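3.2 Return rumours and the long-running fan forum

The second set of material comes from Norkari, a message board for viewers of television comedies and teen dramas. We chose it for two reasons. Its archive is open to read without an account, and its members tend to stay for years, so the same people can be followed from the end of a series to the first talk of its return. Threads were read in full by both coders and sorted by the event that set them off: a cast interview, a change to a streaming catalogue, a social media post by a former cast member, or nothing that we could trace.

From the board we drew 500 opening posts, all dealing with the possible return of a programme that had ended. Posts about programmes already confirmed as coming back were left out, as were posts that only asked where an old series could be watched. The earliest programme discussed in the sample began in 1981, and threads about it differ from the rest in that few posters expect the original cast to take part. They talk mainly about a remake with new actors, and they are less upset when nothing comes of it.

Almost 40 per cent of the opening posts had no traceable trigger. This was higher than we expected. Stevens, in her study of soap opera viewers, treats rumour as a reply to something said or done by the production side, and our earlier coding scheme followed her in this. In the Norkari material a good share of the talk seems to begin with the viewers themselves, often when someone has rewatched a favourite episode and wants company. 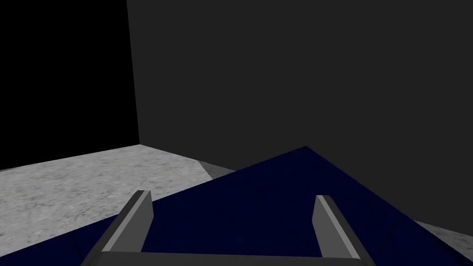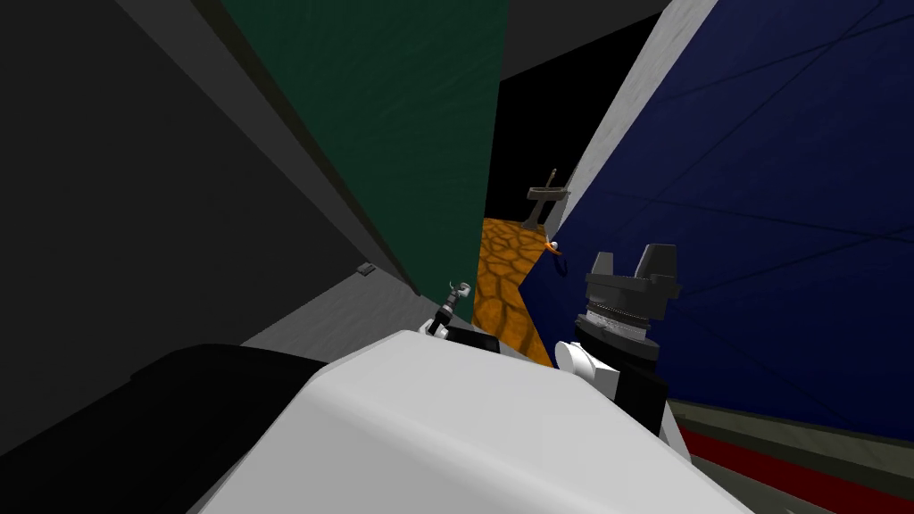 Figure 3. Two rendered views, with grey gripper fingers in the first and a white robot body panel in the second.

Where a trigger could be found, the most common was a personal post by a former cast member. Such posts were usually short and said nothing about work. A new haircut, an old costume or a line from a theme song was enough to start a thread. Replies then split into two groups. One group read the post as a hint and looked for others like it. The other warned against reading too much into it, often pointing to a past case that had come to nothing. We call the second group the cautious posters, following Avram's term, although in her material from Clasta they were newer members and in ours they were mostly older ones.

Length of thread was not a good guide to how seriously a rumour was taken. The longest thread in the sample ran past 50 pages, but most of it was a friendly argument over which supporting characters should be left out. Shorter threads were often more earnest. Villaseñor reports a similar pattern on Stemico, where moderators close threads after a fixed period, and he suggests that members who know a thread will soon be closed keep closer to the subject. Norkari has no such rule, so the same cause cannot apply here, and we return to this difference in Section 4.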